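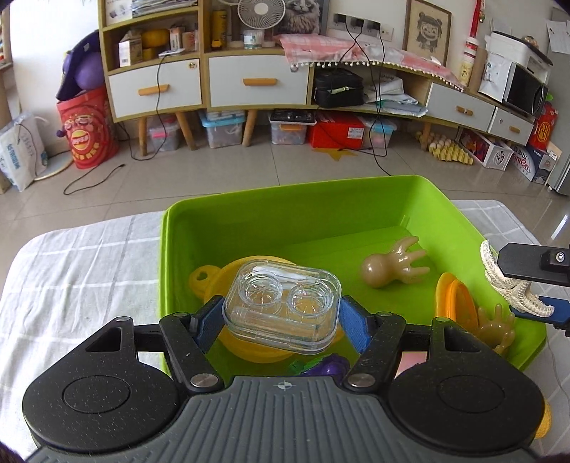

Stop Telling People They Can Do Hullau in a Day

Jul 20, 2018

Every time I mention that I grew up in Hullau, somebody tells me they've been there. Then I ask how long they stayed and the answer is almost always the same. One day. They got off the morning ferry, walked up to the fort, ate a fish sandwich on the harbor wall, bought a magnet and left on the boat at 5. And then they tell me it's cute but there's not much to do!

I try to be polite about this. My cousin Niloufar says I'm not polite at all, that I get a look on my face and start talking too fast. Fine. But I do think the one-day visit is a bad way to see my town, and I think those of us who live off visitors are partly to blame for it, because we keep selling it that way. The big board at the ferry dock has a walking route on it that takes 2 hours. Two hours, for a place where it took me most of my childhood to find all the staircases.

So what do you miss? Mostly the evening. Once the last boat goes, the whole waterfront changes. The souvenir places pull their shutters down, the chairs come out on the sidewalk, and people who have been hiding from the heat since lunch finally show up. Kids play soccer against the customs house wall (there's a painted goal there, older than I am). Semum, the little bakery behind the church, opens a second time after dark and sells whatever is hot, and you take what you get. I've had cheese rolls, I've had plain bread, once I got a bag of something with fennel that I still think about.

You also miss the other side of the hill. Day visitors don't get to Sadeghi, which is the old neighborhood past the water tower, since the bus only goes every hour and it makes them nervous about the ferry. There isn't a sight there in the guidebook sense. There's a square with a mulberry tree, a barber, a very good lunch place with no sign, and a path down to a pebble beach where you might share the water with four other people in July. I would trade the fort for that beach any day.

I know the argument on the other side. Not everybody has the vacation days or the money, and a room costs more than a ferry ticket. I get it, I've done plenty of rushed trips myself. I once saw three towns in one afternoon and I couldn't tell you which one had the nice bridge. But a room at the Flonel, up on the hill, was 63 a night when I sent friends there last September, with breakfast, and they spent less over the weekend than they would have on two separate day trips with lunch on the harbor. The harbor prices are for people who are in a hurry – everybody in town knows it.

And think about what the day trips do to the place. Hullau had 3,305 people at the last count. On a busy summer morning it feels like we get that many again between ten and noon, all on the same street, all wanting the same sandwich. By six they're gone and so is the money, apart from what went to the magnets.

So please, stay one night. Come on the afternoon boat, when it's half empty and you can get a seat on the shady side. Leave the fort for the next morning before the crowd, and bring water, because the kiosk up there keeps its own hours.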